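Chapter 7
Bottles, Caps and Labels: Sorting Packaging by Its Parts

In Chapter 6 we looked at paper and board, where one package is usually one material. Plastic bottles are more difficult. A person who sorts them at home or in a small plant, for example the one in Jornport, must learn to see several parts at once: the body, the cap, the label, and often a wrapping of thin film. After reading this chapter you should be able to name these parts and to decide in which order they are taken away.
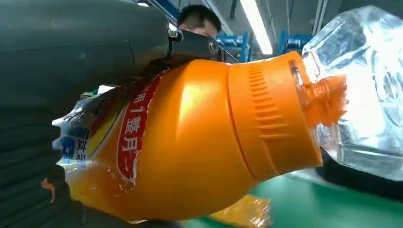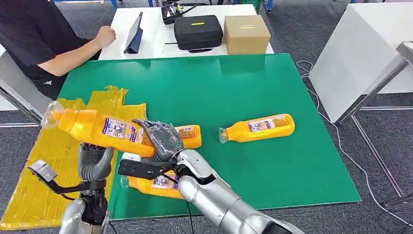
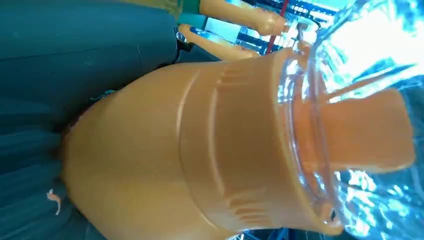
Plastic bottles, yellow to orange.

The body of a bottle is the part with the most value for recycling, and its color matters for the price. Clear material can become almost any new product, but colored material is normally used again in darker goods. For this reason the cap should be judged separately from the body. A cap can have the same color as its bottle, like the ridged orange screw cap in the first picture, or it can be clear, as on the yellow bottle lying alone on the green mat. In our practice at Delteck we remove the cap first – also when the colors are equal – and we put it in its own box. The same color is not a proof of the same plastic.

Labels are treated in Section 7.2. A paper label comes off in water, while a film label must be cut or pulled. Thin bags and wrapping go in a third box and are pressed later.

Key words for this chapter: body, shoulder, neck, cap, seal, label, film.

Before you continue, take one empty bottle from your kitchen and write down each part you can separate by hand. Keep the list, you will need it for the exercise on page 138.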